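Capital requests for kitchen automation usually arrive with one figure at the top of the page: the purchase price of the arm. In my view that figure should be the last one a board looks at.

When Grodwood revised its equipment plan in April, the draft gave 100 lines to hardware and a single line to everything the hardware would depend on. The wrist assemblies, the hands and the cables all wear. The room must be fitted to the work. A person has to be paid to attend. A supplier such as Gumard or Bisgaard will quote readily for the first item and say little about the rest unless asked in writing.

Dish handling shows the difficulty well. A plate costs very little, and the task looks simple on paper. Yet a budget for it must cover the sink, the rack, the counter and the dishwasher as much as the arms, and it must allow for close work with rounded objects in a narrow space.
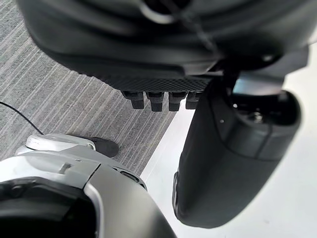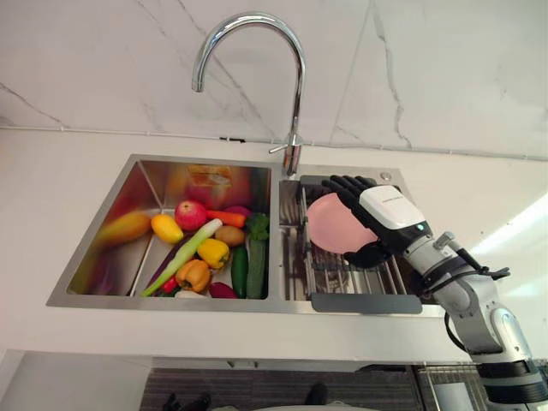
Plate held above the dish rack.

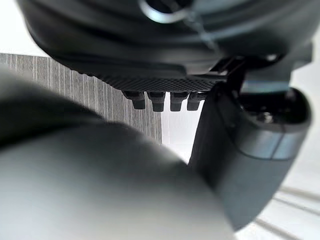
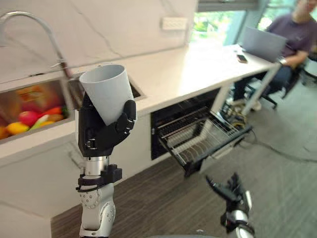 I would therefore ask three things of any proposal. It should state the operating hours on which its savings are based; a plan built on 2,000 hours a year is of no use to a kitchen that runs for 200. It should price a full set of replacement hands in the first year. It should name the budget from which staff time will be drawn, and the head of that department should sign it.

The Haltotent proposal now before us meets the first test and fails the other two. It should be returned for revision before any deposit is paid. A delay of one budget cycle is a modest cost, and the present equipment can remain in service until then.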